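Projects > Automation > Student Reports

Tokow Two-Arm Kit: Project Report
Hiba Nassar and Aatos Manninen, 16/12/2019 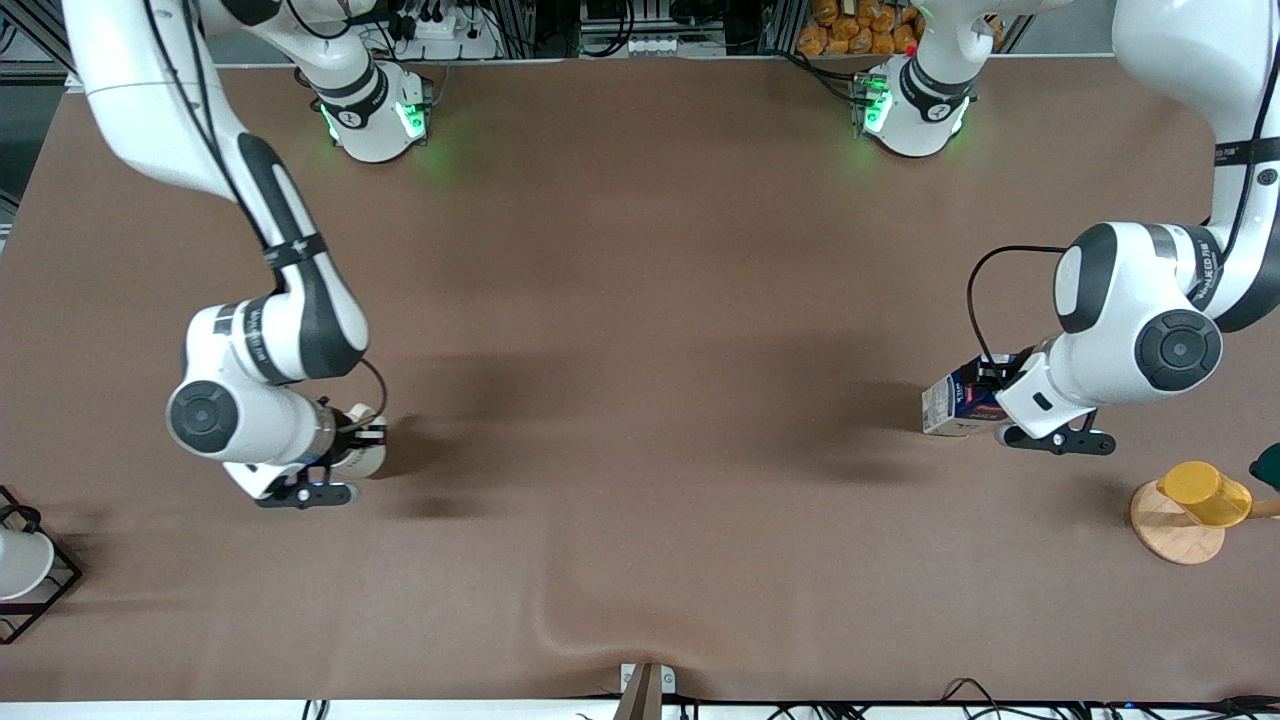 1. What we were reviewing

Tokow rents its table-clearing software for two-arm setups by the term. The brochure promises "breakfast, handled." We gave it a carton and a yellow cup and lowered our hopes.

2. Findings

Setup took 9 hours. The manual says 3. Cartons went well. The cup did not, in 4 runs out of 19. Support replied in one word: "Recalibrate." We did, and would rent it again, at a lower price.

2 comments | 4 shares
Contact Samer Farah | Back to top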